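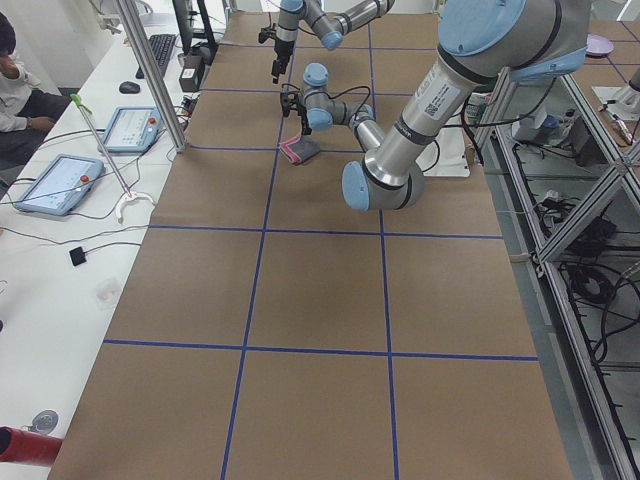 Cell upkeep thread, part 1
Posted by Sachiko Maruyama, Friday

1/ Maintenance morning on the Vistov cell! I love these days. Two arms, two pendants, one long table, and a paper list that I get to cross things off with a fat marker.

2/ First job is always the tape. The blue grid is how we tell each arm where its cloths go, so if a line creeps, every pick creeps with it. I run a steel rule down the long strips and then check the cross strips against those.

3/ Then gripper fingers. Wipe the pads, look for lint (so much lint, it's fabric all day), snug the screws, cycle open and closed on a folded cloth. We do this every 2,000 picks. It used to be 3,000 and the pads did not enjoy it.

4/ Ragnheiður Damgaard taught me to jog down over a crossing at slow speed and look through the wrist camera before touching any offsets. Best habit I've picked up in this job! 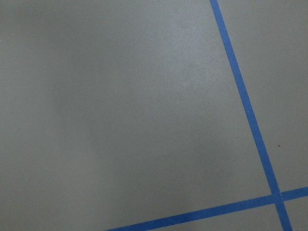

5/ I go crossing by crossing and write down where the tape sits compared with the saved value. Anything off by more than a tape width gets re-taught. Last time it was cell 443 in the log, and I'd leaned on the table, so, my fault.

6/ Cables next. Follow each one along the forearm by hand, arm stopped, feeling for stiff spots. Swing the wrist both ways afterward and watch the loops. If one pulls tight, give it slack and retie.

7/ E-stops last, one pendant and then the other. Press, confirm, reset, sign the sheet. Part 2 will be the shoulder joints, which I am way too excited about.

Recent threads
Retying wrist cables at Joubert
Pad swap notes, April
What lives in the Zosance spares drawer

Contact Sachiko | © Sudulley | Back to top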